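Seat Selection and Carry-On Questions, Answered

Last updated 19th March

I get a lot of email about the airline pages on this site, and most of it comes down to the same handful of questions. So I've put my answers in one place. I fly a lot for a person who doesn't fly for work, and I pay for my own tickets, so take this as one customer talking to another!

Do I have to pay to pick a seat on Cillar?

On the cheapest fare, yes. Cillar charges $27 each way for a regular seat, and more for the front rows and exits. If you skip it, you get assigned a seat at check-in for free. I skip it nearly every time when I'm alone (I've had a lot of middle seats, I'll admit that). The standard fare includes a seat, so before you add one to the cheap ticket, price the two fares side by side. Sometimes the gap is smaller than the seat fee.

Will they split up my family?

Cillar says it tries to keep kids under 13 next to an adult on the same booking. The word to notice is "tries." Everybody has to be on one reservation for it to work, so if Grandma booked her own ticket, call and have the two linked. Phone, not chat. Chat has told me it can't do it.

What about Nolte?

Nolte lets you pick any open seat for free once check-in starts, and I wish everyone did it that way. Their catch is the overhead bin. The basic ticket only covers a bag that goes under the seat, and if you turn up at the gate with a roller bag you'll pay $100, which is a lot more than adding it online. I've watched people argue about it at the gate in Dedstead and I have never seen one of them win.

How strict are they about the size of the under-seat bag?

Depends on the airport and, I swear, the mood. At Dedstead the sizer comes out for pretty much every Nolte flight. On the way home I usually get waved through. A soft bag is your friend because you can squash it into the sizer, and a hard little case that's half an inch too big is just too big.

So how do you get everything into one small bag?

I start packing the night before and I take out more than I put in. Thick clothes are what kill you. Sweaters and anything with a knit texture take up a silly amount of room, so I wear the bulkiest thing on the plane and roll the rest tight.
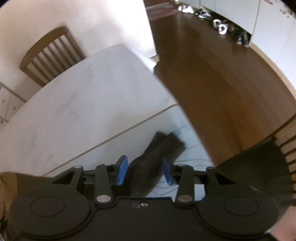 Shoes are where I have to be tough with myself on a Nolte basic ticket, and my limit is 2 pairs, counting the ones on my feet. It's hard to stick to with a whole row of them against the wardrobe, all looking like they'd be useful! The heavier pair gets worn to the airport and the lighter pair gets stuffed with socks. And if it's a short trip, just take the one pair. I did that last November for a long weekend and didn't miss the others once.

Is the Rumuditz card worth getting for the free bag?

The Rumuditz card gives you a free checked bag and early boarding on Cillar. I added up what I'd have paid in bag and seat fees over a year without it, and it came to about $470, so for me the annual fee makes sense. If you fly once or twice a year, probably not. Also, you have to buy the ticket with the card to get the bag. I forgot that once and paid at the counter like everybody else.

Can I get a seat fee back if they move me?

Yes, but you usually have to ask. If Cillar swaps the plane and you land in a worse seat than the one you paid for, fill out the refund form under "My Trips." Keep your original receipt and a photo of the boarding pass. Mine took a few weeks. If you were the one who changed flights, the fee is gone.

Do these prices change?

All the time. Check the airline's own fee page before you pay for anything, and if you spot a number here that's out of date, send me a note and I'll fix it.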